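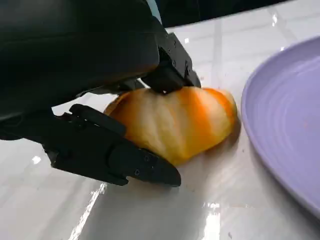

무른 물체를 집는 동작은 시연을 몇 번이나 모아야 학습이 되나요?

물체 하나를 같은 자리에 놓고 집는 정도라면 400회쯤에서 쓸 만한 정책이 나옵니다. 위치와 모양이 바뀌기 시작하면 횟수보다 시연이 얼마나 골고루 퍼져 있느냐가 훨씬 크게 작용합니다.

보낸 날짜: 2024년 3월 20일
받는 곳: Rarnmont 조작 학습 목록
제목: Re: 무른 과일 시연, 얼마나 모으셨어요?

안녕하세요, Canberg 쪽 작업대에서 씁니다. 지난 메일 읽고 너무 반가워서 점심도 미루고 답장을 쓰고 있어요. 저희도 딱 그 문제를 붙잡고 있거든요! 인용은 중간중간 잘라서 붙이겠습니다.

> 저희는 나무 블록과 플라스틱 컵으로 시작해서 이제 과일로 넘어왔습니다.
> 블록에서 잘 되던 정책이 껍질 벗긴 귤류 앞에서는 거의 매번 너무 세게 쥡니다.
> 시연을 더 모으면 해결될까요, 아니면 모으는 방식을 바꿔야 할까요?

저는 방식을 먼저 바꾸시라고 말씀드리고 싶어요. 저희가 11월에 처음 모은 묶음은 한 사람이 한자리에서 쭉 찍은 거라 손버릇이 그대로 배어 있었습니다. 접근 각도가 다 똑같고, 손가락을 닫는 속도도 똑같고요. 그걸로 학습한 정책은 과일을 손바닥 너비만큼만 옆으로 옮겨도 허공에서 손가락을 닫았습니다. 지금은 한 회가 끝날 때마다 과일을 돌려 놓습니다. 세워 놓기도 하고 눕혀 놓기도 하고, 접시도 왼쪽에 뒀다가 오른쪽에 뒀다가 합니다. 귀찮은데 효과가 정말 큽니다.

맨 위에 붙인 사진은 손목 카메라 화면입니다. 위쪽 손가락 끝이 과육을 살짝 누르고 있는 게 보이실 거예요. 저는 이런 순간이 제일 재미있습니다. 껍질이 없으니 눌린 정도가 표면에 바로 드러나고, 힘 센서 없이 영상만으로도 배울 거리가 있다는 뜻이니까요. 오른쪽 연보라색 접시는 경계가 또렷해서 요즘 놓는 위치를 가르칠 때 자주 씁니다. 흰 접시도 써 봤는데 흰 상판 위에서는 테두리를 찾기가 꽤 어려웠어요.

> 실패한 시연은 다 버리시나요? 저희는 떨어뜨린 회차를 전부 지우고 있습니다.

지우지 마세요! 저희도 처음에는 지웠다가 나중에 땅을 쳤습니다. 지금 저장소에 있는 껍질 벗긴 과일 시연이 757회인데, 여기에는 놓쳤다가 다시 집은 회차도 들어 있습니다. 파일 이름은 건드리지 않고 표시만 따로 답니다. 표시는 저희가 만든 작은 도구 Arnaud로 하는데, 영상을 넘기면서 키 하나로 '접촉', '들어올림', '미끄러짐', '다시 잡음' 구간을 찍는 게 전부예요. 학습할 때 어떤 구간을 뺄지는 그다음에 정하면 됩니다. 다시 잡는 동작을 넣고 돌린 정책은 첫 시도가 빗나가도 멈추지 않고 손을 다시 벌리더라고요. 처음 봤을 때 다들 소리를 질렀습니다.

다만 조작하는 사람이 딴생각을 하다가 팔을 엉뚱한 데로 보낸 회차는 뺍니다. 과일이 미끄러진 것과 사람이 헤맨 것은 다른 얘기니까요. 이 구분은 그날 바로 해야 합니다. 일주일만 지나도 영상을 보고는 저 자신도 모르겠더군요.

> 조명은 어떻게 맞추시는지도 궁금합니다. 저희 상판이 반짝거려서 반사가 심합니다.

저희 상판도 반사가 심한 편입니다. 한동안 무광 시트를 깔까 고민하다가 그냥 두기로 했어요. 대신 조명 위치를 2가지로 나눠 놓고 번갈아 씁니다. 반사 무늬가 늘 같은 자리에 있으면 정책이 그걸 이정표처럼 외워 버릴 수 있어서요. 노출은 고정하시는 걸 권합니다. 자동으로 두면 검은 손가락이 화면을 많이 차지할 때마다 과일이 하얗게 날아갑니다. 과육 색이 워낙 옅은 데다 흰 속껍질까지 붙어 있으면 더 심해요.

과일 준비에 대해서도 적어 둘게요. 물어보신 건 아니지만 저희가 시간을 제일 많이 날린 데가 여기라서요. 껍질은 손으로 벗기고, 흰 속껍질은 일부러 제각각 남깁니다. 너무 깨끗하게 다듬으면 표면이 다 비슷해져요. 한 알을 오래 쓰면 물러져서 뒤쪽 회차는 완전히 다른 물체가 되니까, 저희는 회차 기록에 '몇 번째 집기인지' 칸을 하나 추가했습니다. 학습에는 아직 안 쓰지만 나중에 분석할 때 분명히 쓸모가 있을 거예요. 손가락 끝은 과일을 바꿀 때마다 젖은 천으로 닦습니다. 즙이 마르면 마찰이 달라집니다.

원격 조작은 Peter라고 부르는 저희 자작 조종 장치로 합니다. 손가락 닫힘이 방아쇠 깊이에 비례해서, 무른 물체를 다룰 때 미세하게 멈추기가 좋아요. 예전처럼 열기/닫기 단추만 있었을 때는 살살 쥐는 시연을 애초에 만들 수가 없었습니다. 혹시 지금 단추식으로 하고 계시면 거기부터 의심해 보세요. 너무 세게 쥔다고 하신 증상이 저희 초기 증상이랑 똑같습니다.

다음 묶음은 귤류만 400회를 새로 모을 계획입니다. 조작자를 회차 묶음마다 바꾸고, 접시 위치도 미리 뽑아 둔 표대로 움직일 거예요. 표 양식이 필요하시면 목록에 올려 드릴게요. 그쪽 블록 데이터도 형식만 맞으면 같이 섞어서 돌려 보고 싶습니다. 카메라 시점이 비슷한지가 제일 궁금한데, 손목 쪽 화면 한 장만 보내 주실 수 있을까요?

Canberg 작업대에서

댓글

과일나라로봇: 단추식 얘기에 뜨끔했습니다. 저희도 방아쇠식으로 바꾸고 같은 정책 코드로 다시 학습시켰는데 과육이 터지는 일이 확 줄었어요. 횟수는 오히려 전보다 적게 모았습니다.

gripper_mom: 표 양식 꼭 올려 주세요! 접시 위치를 그때그때 감으로 바꿨더니 나중에 보니 죄다 오른쪽에 몰려 있었습니다.

늦은밤라벨러: '다시 잡음' 구간은 손을 벌리기 시작할 때부터 찍으시나요, 아니면 다시 닿을 때부터인가요? 저희는 둘이 달라서 라벨이 엉켰습니다.

Canberg 작업대: 벌리기 시작할 때부터 찍습니다. 표 양식은 이번 주 안에 올릴게요.

목록 관리자에게 문의 | © Rarnmont 조작 학습 목록 | 맨 위로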